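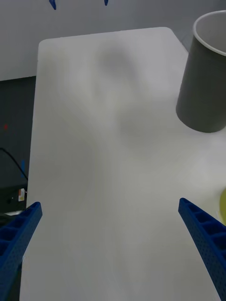

Slide 1. The white table, with the gray cup in the far right corner.

Notes for the talk on Friday, the small room in Urkstead. Speak slowly. Drink water before starting.

Good afternoon, and thank you for coming after lunch, I know it is a difficult hour. My name is Ignacio Núñez and I will talk about tables. More exact, about the top of a table and how much of it we leave free.

(Wait until they look at the slide.)

I ask you first to look at the middle of this table and not at the cup. Most people look at the cup. The middle has only soft gray shadows on it. In our office in Kinsella we had tables of the same color for years and I could not tell you what color they were, for the reason that they were always covered with paper.

Then say something about the corners. The far corners are round. I like round corners in a shared room, people pass close to them with bags and coats. If somebody asks about price, I don't have the price for this table, send them to Kevin.

Slide 2. The rule of the corner.

The rule is simple: what you drink from lives in a far corner, always the same one. The center belongs to the work. When you finish one thing, it leaves the center before the next thing comes.

Tell the story of the Drulau order. I had 12 forms on my table and a full cup of tea between them. I moved my elbow. We wrote all the forms again, and Kevin Ó Súilleabháin had to telephone the client and ask for the signatures a second time. He was very polite with me, which was worse. (Pause here, they usually laugh.)

After this I began to put the cup far from me. It is a little annoying to stretch the arm for it, I admit. You get used to it in a week.

Slide 3. White surfaces.

A white top shows everything: pencil, coffee rings, crumbs. Some colleagues asked for a darker one. My opinion is that you clean what you can see, so I prefer white. But with a matte white be careful with rough sponges, they leave shiny places which do not go away. Soft cloth, warm water, a drop of soap, then a dry cloth. Five minutes at the end of the day is enough.

Also the light. On a matte top the shadows are soft and the lamp does not jump back in your eyes. With the glossy tables at Trarmont we had complaints every November, when the lamps are on from three o'clock.

Slide 4. What we tried.

We had 8 tables in the trial. On each one we marked the far right corner with a small piece of tape and said, only here. People who write with the left hand asked for the left corner, and they were right, I should have thought of it. We changed the tape the same day.

(Skip this if the time is short: the question of plants. My answer is one plant, on the window sill.)

Slide 5. Exercise.

Ask them to clear the table in front of them, everything on the floor or on the chair. Then they put back only what they need for the next hour. Give them three minutes. Walk between the rows but do not comment on what they have in their bags – last time I did it and one lady was not happy.

Questions. If there are none, ask who has a cup near the elbow now.

Collect the pens before they go out.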